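I got to the Umano open day in Lirnemport a little after the doors opened, badge number 382 stuck to my coat, and went straight past the coffee to the demo floor. We run a small takeout kitchen and I'm supposed to come back with a number for the equipment budget by November, so I had homework!

The two-arm packing cell was the one I'd come for. One arm holds the carton, the other goes for the food in the tray - and I stood there far longer than I meant to (loved the flowery walls, too).

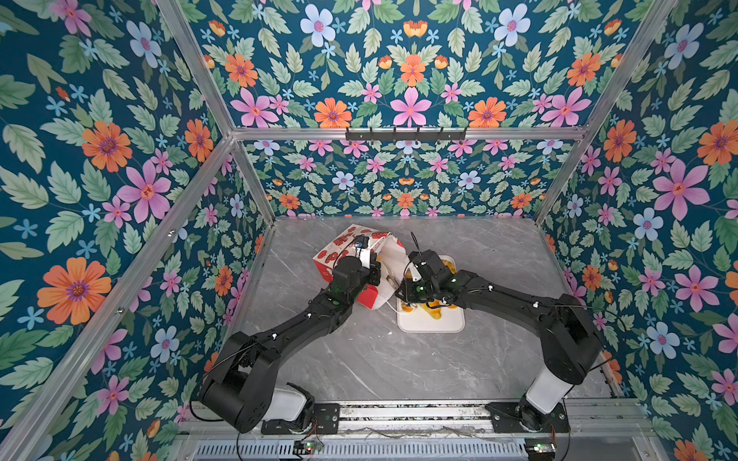 Page 31

The sales desk gave me 63 thousand for the pair of arms with the rail and the bench. Installation is extra, and so is training, which is 6 hours at your place or theirs. I asked about spare grippers and got a separate price sheet, so please put that line in your own plan before you fall in love with anything.

Frota, two booths down, will lease instead of sell, and their monthly figure looked kinder to a kitchen our size. Sudeck only does service contracts, but they'll cover either make. I've asked all three for written quotes and I'm leaning toward a lease for the first year - my back-of-the-envelope math is on the train ticket, and I still have to type it up.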